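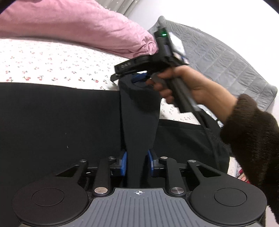
A large black garment spread on a bed.

Curetell publishes results of wash durability study on dark cotton and viscose clothing

Brindberg, 20 June 2022. Curetell, the textile testing laboratory, has published the results of a study into colour loss in dark clothing washed at home. The study compared three wash temperatures and two drying methods over repeated cycles, using garments bought from ordinary shops.

A total of 453 garments entered the programme. Of these, 438 completed all 23 wash cycles and were included in the final figures. The remainder were withdrawn after seam failure or damage to fastenings. Colour was measured before the first wash and after every wash, at fixed points on the front, back and one sleeve or leg of each item, under a standard daylight lamp.

Temperature had the largest effect on viscose. Items washed at 40 degrees lost more depth of colour by the eighth cycle than items washed at 20 degrees had lost by the end of the programme. Cotton was less sensitive to temperature and more sensitive to rubbing. Cotton garments washed inside out kept a more even surface, with the greatest difference found at hems, cuffs and pocket edges.

Tumble drying increased the amount of loose surface fibre on both materials. This fibre scatters light and makes black cloth look grey, even where little dye has been lost. Line drying in shade gave the most stable readings. Drying flat gave similar results but was tested on knitted items only.

"Much of what people describe as fading is a change in the surface of the cloth," said Zuweira Dankwa, head of colour measurement at Curetell. "Our readings separate the two effects, so a maker can see whether to look at the dye or at the yarn."

The study was paid for jointly by Curetell and the clothing maker Bawa. Detergent was supplied by Ivier, which had no part in the design of the tests or the handling of results. A single liquid detergent without bleach was used throughout. Powders and fabric softeners were not tested.

A second stage covering dark denim and wool blends will begin in November at the Brindberg laboratory. The full report, including the method and all tables, is available on request from the Curetell press office.

Ends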